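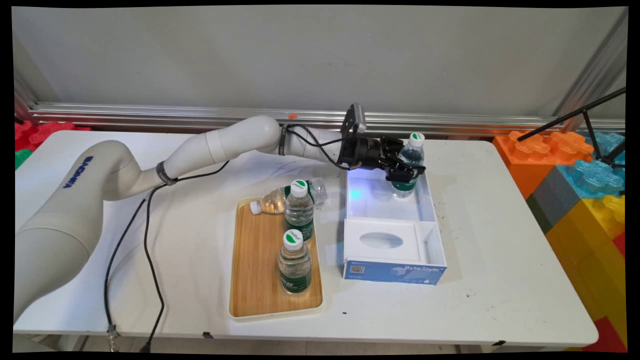 Bretden gripper, three months in

The Bretden listing promises "confident handling of everyday packaging." I've read that line on enough product pages to distrust it, so when ours arrived in February I put it on the white arm in place of the Arum and gave it the dullest job I could think of: water bottles, off a bamboo tray, into an open box.

It does hold a bottle. The black fingers close around clear plastic and keep it upright over the box, and I'll give Bretden credit for that much. Thin-walled bottles are where the Arum used to embarrass itself, squeezing until the label buckled.

My trouble is with everything around the grip. Bottles standing up are easy. Lay one on its side at the back of the tray, with another standing partly in front of it, and the stock Sirum controller dithers, picks an approach, backs out and tries the same one again. I logged 1065 attempts over the trial and 532 of them started with a bottle lying down. Nearly all the drops came out of that group. The sales page only shows bottles standing up, in a row, well apart.

The camera module sits on top of the gripper, and I'm not sold on that either. You get a fine view on the way in. Once the fingers are shut you're mostly looking at cap. We ended up leaning on the fixed camera for placing, so why pay extra for the one on the wrist?

Cabling is the usual mess. A black cable comes down from the wrist along the arm and hangs over the edge of the table. Bretden sells a clip kit. I think it should be in the box.

I also borrowed a Chiu for comparison. Slower to close, uglier, and it needs its own power supply, but it coped better with bottles lying flat. If your parts arrive in any old position, try that one first.

Firmware 2047 is supposed to fix the repeated approach. I installed it and saw it happen less often. It still happens.

2 stars out of 5. Would go to three if they dropped the camera and the price with it.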